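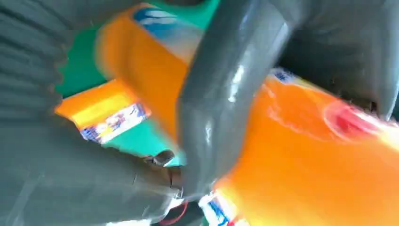 We're at the end of our second quarter on the Sokik screening project, and I owe you the real picture as well as the numbers, so get a coffee. The short version is that testing is up, follow-up is better than it was in January, and the part we promised you on transport is behind. One small change I'm very happy with is color. We used to hand out everything in the same plain white envelopes, and people mixed up the appointment letter with the results letter all the time. Now the clinic teams pack by color, and follow-up packs go out in bright orange, the same sort of orange as the three packages up top, so a nurse on the phone can just say "the orange one" and everybody knows what she means. It costs us next to nothing and I wish we'd done it from day one!

Okay, testing. We screened 922 people for hepatitis B this quarter across the four sites (Briltside, Sandu, Firken and the Sokik health post). Of those, 23 tested positive. Every one of them has had the result explained in person, which was a condition of your grant and which I fought for in the first place, so no complaints from me. Nineteen have already been to their first liver clinic visit. The other four have dates booked, and two of those are folks who work away for weeks at a time, so I'm not panicking yet.

Vaccination is the piece I'd like to brag about a little. We gave a first dose to 213 adults who had no protection, mostly household members of people we'd already tested. Pouran Shirazi runs the Firken site and she started calling whole families in together in the early evening, between 5 and 7, when the kids are home and the shops are closing. Turnout there went up so much that we ran short of chairs (we borrowed benches from the school next door and still have two of them, which I need to return). Sandu is copying her hours starting next month. Second doses are just getting going, so I don't have a completion rate worth showing you yet.

Now the not so good stuff. The van. You gave us money for a shared vehicle and the plan was to have it running by the start of this quarter. It's bought, it's insured, and it's been sitting at Briltside waiting on a cooler unit that was shipped to the wrong address. In the meantime we've paid drivers by the trip, and that's eaten most of the fuel line. I'd like your okay to move what's left of printing into fuel. We ordered the leaflets in one big batch and came in well under, so there's room.

Record keeping at Sokik also needs work. They were writing results in a paper book and typing them up at the end of the week, and some phone numbers got lost along the way. I spent two mornings there going through the book with the staff. We now enter the phone number first, before the sample is even taken, and I check the list myself every week. It's slow and a bit boring, but the last few lists have been clean.

What's coming next quarter: second doses at all four sites, the van on the road (please, please), and a talk with the midwives at Briltside about testing earlier in pregnancy. They asked us for that, which I love. I'll also send the full spending table separately once the fuel question is settled, and if you want to visit, evenings at Firken are the time to come.

Last updated: 4:15 p.m.

Comments (3)

P. Shirazi: The benches can stay until the second doses are done, I asked the school. Also we need more orange packs by the end of the month.

Briltside front desk: Cooler unit tracking says it has left the depot. Will call when it's here.

Reader from Sandu: Will the evening hours be for people who already had their first shot, or for new people too? My brother hasn't been tested.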